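How do I stop a big room echoing?

Somtochukwu Igwe
October 2, 2018

Hi all, I've taken on the running of a weekly talk in a big hall in Horkotport and the echo is dreadful! Anyone past the second row just gets mush. I've got 50 quid to spend (yes, I know) and I can't fix anything to the walls. Would a rug help, or do I need proper panels? 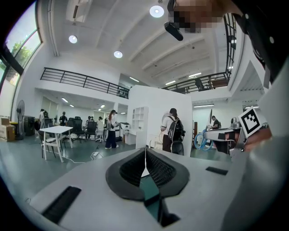
Kenneth Farquharson

Echo comes off big hard surfaces, so a rug on its own won't do much, though it's a start. I'd go for thick curtains on a freestanding rail, behind whoever's talking. Have a look at the black pads in the photo, with the dark mesh texture on the inner faces – something with a bit of texture like that, only soft and MUCH bigger, is what you're after. I got mine secondhand in August for 17 quid, and they did more than the Brukell foam tiles I'd bought before (those kept falling down anyway). Hang them with plenty of folds in, don't pull them flat.
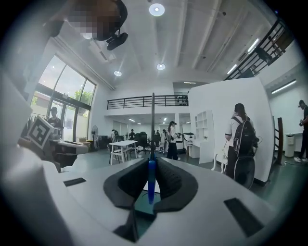

And get people sitting closer! We moved our chairs into a half circle and the moaning stopped that same night.

Zelivent713

just buy a microphone mate

Tse

A microphone can make it worse if the speaker's pointing at a bare wall, I'd sort the curtains first. Old duvets over clothes airers work too, if you don't mind the look.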